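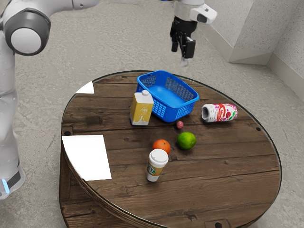

Fig. 9. Round wooden table.

Setting up the Jula match clock and scoreboard

Before you start, find the mains lead, the handset and the key to the scorer's box. The key is the hard part. At Paewai it lived in a tea caddy for most of October.

1. Plug in the display and switch it on at the back. It will show 88:88 for a few seconds. This is a test, however much the away side would enjoy it.

2. Hold down MODE on the handset until the display beeps, then choose RUGBY. Choosing NETBALL gives you four quarters and a lot of explaining to do.

3. Set the length of each half. For short-form and junior fixtures, 25 minutes is stored under preset 2.

4. Enter the team names, up to 9 letters each. Genwood fits. Idbridge fits. Idbridge Second Fifteen does not, and they have been told.

5. Press START on the referee's whistle. Whistles from the next pitch also sound like whistles, so watch the referee.

6. To stop the clock for an injury, press HOLD once. Pressing it twice ends the half.

Note: Scores go in by type (try, conversion, penalty, drop goal). If you press the wrong one, use UNDO within 56 seconds. After that the change needs the supervisor code.

Caution: Do not hose down the display. Wipe it with a dry cloth and keep the handset out of coat pockets, where it has been known to award penalties.

Caution: The clock is a guide for spectators. The referee's watch decides when the match is over, and shouting at the scorer's box does not alter the watch.

Supervisor codes are issued by Huia Sheehan. Faulty handsets go to Štěpánka Kováčik, with the batteries taken out.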